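Plilby Suture Notes - README

Version 4, last edited February 22, 2019
Maintained by Tumelo Botha

What's in the folder

Plilby is a set of practice notes and stills on suturing, put together for trainees who already know the basic stitches and want something to look at between bench sessions. It holds 178 stills and a plain text file of notes for each. The notes cover the needle, the thread and the tissue. They don't cover theatre set-up or anaesthesia.

Folders

- needle/ - curve, point, where the thread joins
- thread/ - slack, tension, crossing strands
- tissue/ - surface, colour, edges
- notes/ - one text file per still, same file name

How the notes are written

Each note starts with the needle: is it held or lying free, and which way does the curve open. Then the thread, followed from the needle back as far as it can be seen. Tissue comes last. Keep to that order, even when the needle is the least interesting thing there. 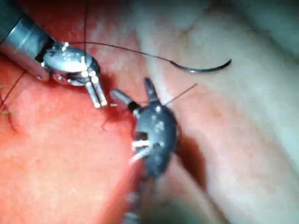
A needle lying on the tissue with its curve opening upward is filed as "resting, up". Dark thread over pale tissue is the easiest to follow and we've put most of those stills first. Where a second strand comes into view, give it its own line in the note - don't guess whether it joins the first one. If you can't tell the point from the blunt end, write "unclear" and move on.

Colour terms are pale, pink, red and dark. We dropped "grey" in July after two of us kept using it for different things.

Known problems

- Highlights on wet or shiny surfaces can hide the thread join.
- Stitch names in the older notes follow Deker's handout, and some don't match the newer ones.
- Tissue type isn't recorded.

Use

Free for teaching. Please don't use it to assess trainees. Send corrections to Tumelo with the file name in the subject line.

Comments (2)

Ruan Mabaso
Could the thread folder be split by colour? I spend ages scrolling for the dark ones.

Tumelo Botha
Will look at it for the next version. For now, search the notes for "dark thread".

Related

Vinum knot-tying notes
Mabaso bench checklist
Plilby colour terms, version 2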